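Home | Forums | Kitchen & Home | New Posts | Log In

Dish pan or no dish pan in a double sink?

Posted by astberg_attic, 1st March

So we moved into the Nerwood place in December and I still can't settle into a dishwashing routine.
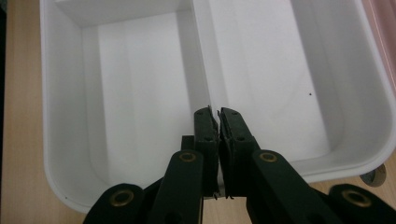 My mother always used a plastic dish pan inside the sink, so I grew up thinking everyone did. My husband thinks it's crazy – why put a sink in a sink? We have the double kind, and he fills one whole side with hot water for 2 plates and a fork. Who's right here?

nowakowski_fan
Pan, every time. You use less water, and you can still dump your cold coffee down the side. I've had the same pan through three apartments.

suds60
Gonna disagree. Pans get slimy underneath and people forget to scrub them. I plug one side, rinse in the other, done. My grandma did it that way for 60 years and her glasses sparkled.

astberg_attic
Okay but do you change the water halfway? Mine is gray by the time I get to the skillet.

suds60
Skillet goes last! Glasses, silverware, plates, then the greasy stuff. If you start with the skillet you deserve gray water lol

PorchLight3498
I don't do either one. Soap on the sponge, tap off, scrub everything, then rinse it all in one go. Filling a sink just makes soup.

nowakowski_fan
That works for two people. Try it with a lasagna pan and four kids.

PorchLight3498
I have three kids and I make lasagna, so... I do try it.

astberg_attic
Gonna try the pan for a month and see if he notices the water bill. Will report back.

Comments (3)

cellico_street: We had a pan and the cat slept in it. Went back to the plug.

tealtowel: 100% with the sponge method, but I turn the tap way down.

mapleandmop: Did the bill ever go down? Asking for my own argument at home.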